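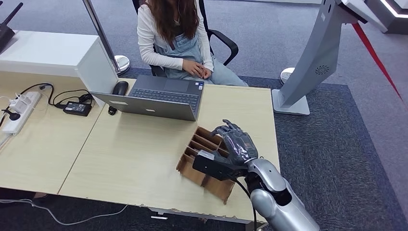
How to keep small things and cables in order on a shared desk?

Our desk in Renalham is two tabletops pushed together, and every Thursday I lose 14 minutes for adapters and postcards. What do you use?
Malou Hallgrímsson

We use cookies to improve your visit. Accept / Settings

Answer 1, by Tullio Mancuso
Please begin with paper. Cards I keep upright, in one place, so they do not bend under the laptop.

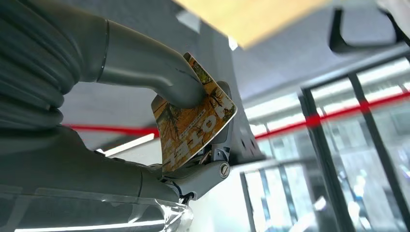

Answer 2, by Sepp
Buy a box with compartments. Mine was cheap. For the cables, use ties. 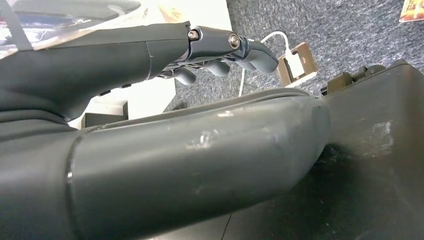

Can I leave a charger plugged in at the floor socket?
Better to unplug it in the evening. People step on it, and the plug becomes loose.

I would also give each small thing its own cell and write a label.

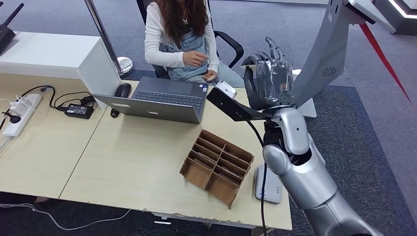
Cardboard organizer on the desk, still empty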